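Doigts rigides ou pince adaptative pour les textiles et les sachets ?
Forum Préhension et outillage – 3 réponses

Yolanda Montoya

Bonjour,

Je compare deux jeux de doigts sur le même bras pour de la manipulation d'objets souples en intérieur : taies, linge, sachets plastiques. Le premier jeu est rigide, à lames plates (Mallik). Le second est une pince adaptative à deux phalanges (Underetti), que je n'ai pas encore montée. Le contrôleur est le même dans les deux cas, avec lecture du courant moteur à 100 Hz. Pas de capteur d'effort au poignet.

Sur les objets rigides, le seuil de courant suffit à détecter la prise. Sur un oreiller, la courbe monte progressivement pendant toute la fermeture et je ne trouve aucun seuil qui sépare une prise correcte d'un simple pli effleuré. L'approche se fait par le haut de l'oreiller, pointe en avant.
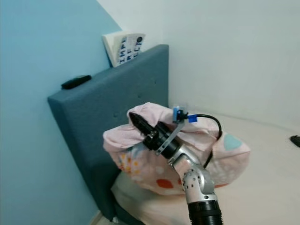

Approche par le haut, pince engagée dans les plis de la taie.

Trois points à éclaircir :
– faut-il descendre plus bas dans le tissu avant de fermer, au risque de pincer le garnissage ?
– la caméra de poignet peut-elle remplacer le seuil de courant pour valider la prise ?
– la pince adaptative apporte-t-elle quelque chose sur ce type d'objet, ou seulement sur des volumes fermes ?

Le câble de la caméra forme une boucle au-dessus du poignet. Je l'ai laissé long pour garder la rotation complète du dernier axe, mais je suis preneuse d'un autre cheminement.

Merci d'avance.

Kilian Baumgartner

Pour un oreiller, la pince adaptative est à mon avis un mauvais choix. Les phalanges se referment autour d'un volume ; si ce volume cède, elles continuent jusqu'en butée et le tissu glisse hors de la prise. Une lame plate fait un pli et le serre. C'est moins élégant, mais la surface de contact est connue.

Concernant le courant, n'utilisez pas la valeur absolue. Fermez en deux temps : une première fermeture à vitesse réduite jusqu'à une ouverture fixe, puis une consigne d'effort. Relevez la position finale des doigts. L'épaisseur résiduelle est bien plus discriminante que le courant : deux épaisseurs de taie d'un côté, taie et garnissage de l'autre. Chez nous, la position codeur s'arrête vers 1765 points quand seul le tissu est pris. La valeur dépend évidemment de la transmission, il faut refaire le relevé sur votre montage.

Quant à la caméra de poignet, elle montre bien l'entrée du doigt dans le tissu, mais un pli proche de l'objectif sort de la zone de netteté et peut masquer une bonne partie du champ.

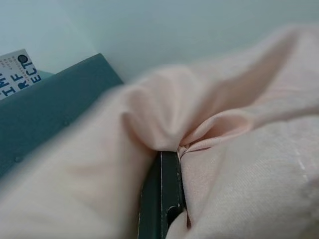 Vue du poignet : doigt engagé dans le tissu, pli flou au premier plan.

Vérifiez aussi l'état de l'arête. Des éclats clairs sur une lame sombre perturbent une segmentation par couleur si le tissu est pâle. Un masque fixe calculé à partir du modèle CAO du doigt règle le problème, à condition de le recalculer pour chaque ouverture. J'ai essayé sans recalcul et le contour dérive dès que la pince n'est plus grande ouverte.

Nele Kasten

prenez une ventouse

Mirjam Kofler

La ventouse ne tient pas sur une taie tissée, l'air passe au travers. Sur un film plastique cela se discute, mais il faut alors un second outil et un changeur.

Je rejoins Kilian sur la fermeture en deux temps. J'ajoute un test de levée : remonter de 5 cm, attendre la fin de l'oscillation, relire la position des doigts. Si elle a changé, la prise glisse. Le test coûte du temps de cycle, mais il fonctionne sans capteur d'effort et il est identique pour tous les objets, y compris les sachets.

Justement, pour les sachets, le problème est inversé. Le film est trop mince pour que l'épaisseur résiduelle soit lisible au codeur. Il faut prendre le bord supérieur là où la matière est froissée, de façon à avoir plusieurs couches entre les doigts, et laisser pendre le contenu.

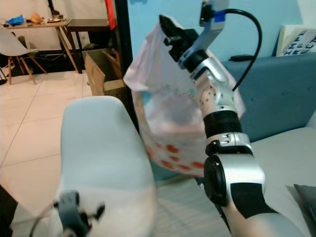 La caméra de tête est plus utile que celle du poignet pour cette étape. Elle donne la position du bas du sachet par rapport au mobilier, donc la hauteur de dégagement à respecter pendant le transfert. Attention aux films translucides : le capteur de profondeur renvoie souvent le mur situé derrière. Je travaille en couleur seule sur la silhouette, avec une marge fixe en dessous.

Concernant la pince Underetti, je l'ai eue sur un banc Laskowska en juillet. Correcte sur bouteilles et boîtes, rien de convaincant sur le linge. Les patins d'origine sont trop lisses. Avec des patins en silicone strié, le résultat s'améliore, mais vous perdez la finesse de pointe nécessaire pour entrer dans un pli.

Pour le câble, deux points de fixation : un sur la bride, un après le coude. Gardez le mou entre les deux et limitez logiciellement la rotation du dernier axe. Une rotation complète ne sert presque jamais avec une pince à deux doigts symétriques, un demi-tour couvre toutes les orientations.

Yolanda Montoya

Merci. J'abandonne le seuil de courant et je passe à la position finale avec test de levée. Je monterai tout de même les doigts Underetti pour avoir des relevés comparables sur la même taie. Kilian, votre première fermeture s'arrête à quelle ouverture ?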